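Bembridge Mixed Cups and Serving Tray

Item 452
Sold by Navaratnam Housewares
Listing reviewed May 19, 2022

The maker calls this line "a rainbow for every table." We'd call it plastic cups in several colors, and we stock them because people keep asking for something light that lets you see how much is left in it. If you want glass, buy glass. You won't be fooled by these from across a room, whatever the box says.

Colors run through pink, green, amber and clear, some with a blue rim. There are tall cups and short ones, and the surface isn't the same on all of them. A few are faceted or textured, which we find easier to hold. The tray is salmon pink with rounded corners and a low rim. Take the word "serving" with some salt: the rim is slight, and we wouldn't carry full cups up a flight of stairs on it.
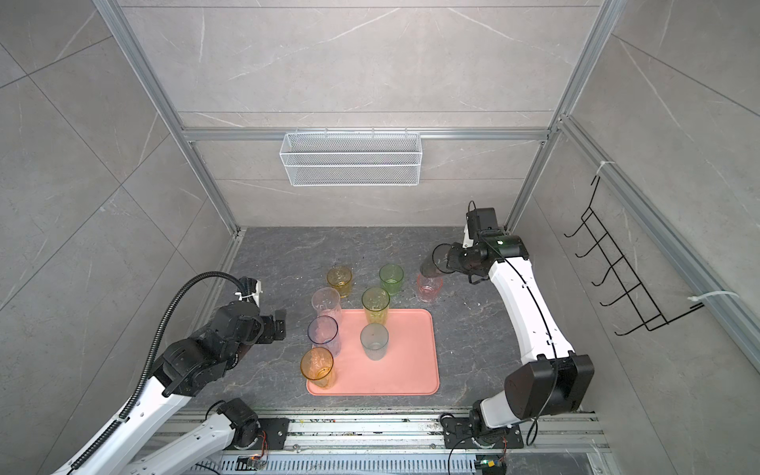
Nuwan Bhuiyan: I'd skip the tray and put the money into more short cups. My kids fight over the green ones and the tall ones just get knocked over at dinner. Can you order by size, or is it still whatever comes in the box?

You can order by size now, though not by color. Ask for short or tall in the notes at checkout. The warehouse at Iltham packs what it has, and we've given up promising anyone a matching set. Thilini Sarkar at our order desk will swap a cup that arrives cracked. She won't swap one for being the wrong pink.

About the "unbreakable" sticker. We asked Bembridge what it was based on and got a brochure back. Treat them as cups that will survive most kitchens and scratch over time. The textured ones ought to hide scratches better - we'd like to see that after a year of use before we print it.

The maker says top rack only in the dishwasher. Past that, our advice is dull. Don't put them in the microwave, don't leave them on a radiator, and don't stack them wet unless you enjoy prying cups apart.

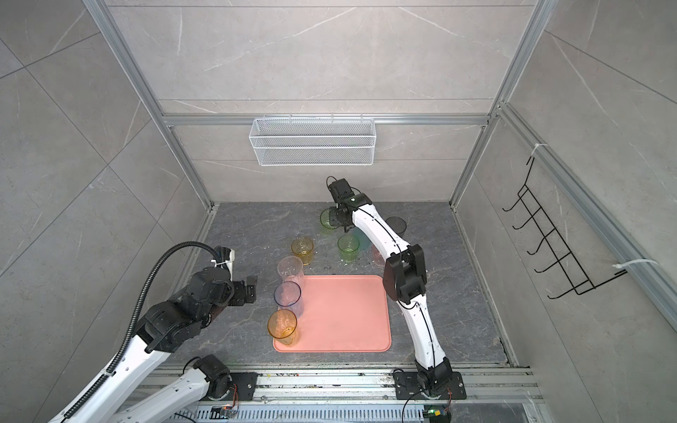
Bembridge cups in mixed sizes, with the salmon-pink tray.

Ordering

Cups, short or tall: sold singly, colors as packed
Tray, salmon pink: sold separately
Returns: 38 days, unused, with the sticker still on
In stock at Iltham: 2,627 cups, all colors together

The Tadik lids shown in the old catalog do not fit. We tried two kinds and both popped off when the cup was tipped. Bembridge has said since October that its own lid is coming. We'll list it when we have one in our hands.

For cafes and schools, Kasun Kanagaratnam handles bulk orders. He'll quote a price by the carton, and he'll also tell you if he thinks you're buying too many. Try a few cups first and see how they hold up in your own sink.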